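Keeping a rented flat in lettable order between tenancies

Notes for owners of one or two flats who do the turnaround themselves.
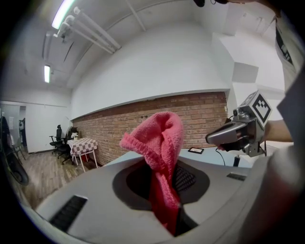 Pink knitted cloth at the opening of a rounded grey device.

An empty flat earns nothing and still costs service charge, insurance and council tax. Most of the work between tenancies is small, and it goes faster in a fixed order.

Meters first. Read gas, electricity and water on the day the keys come back, before any heating is switched on for drying paint. Write the readings on the checkout sheet with the meter serial numbers.

Check the insurance next. Many landlord policies reduce cover once a property has stood empty for a set period, often 30 days, and some ask for regular inspections or for the water to be drained down in winter. Read the unoccupancy clause itself – the summary page tends to leave it out.

Damp. Set the heating to a low constant temperature, 14 degrees in my own flats, and leave internal doors open. Pull wardrobes away from outside walls by the width of a hand. Wipe any mould with a fungicidal wash and let it dry fully before painting. Emulsion over live mould will fail within one winter.

Sealant. Cut out old bath silicone completely; new silicone does not bond to old. Clean with white spirit, dry, fill the bath with water so that it sits at its loaded height, then apply. Leave the water in until the bead has cured.

Walls. Keep one colour across all properties and record the batch. Touch up with a small foam roller, never a brush, or the patch will show in side light. At the Dasholm flat I now repaint whole walls from corner to corner, as patching took longer.

Locks. Change the cylinder at each change of tenant. Measure from the fixing screw to each end, inside and outside separately, and check that the new one does not stand proud of the handle plate.

Receipts. File them by property and by tax year, with repairs kept apart from improvements. The two are treated differently for tax, and sorting them out later from a shoebox is slow work. My last turnaround at Veltorstead produced 43 of them.

Awuor Gachanja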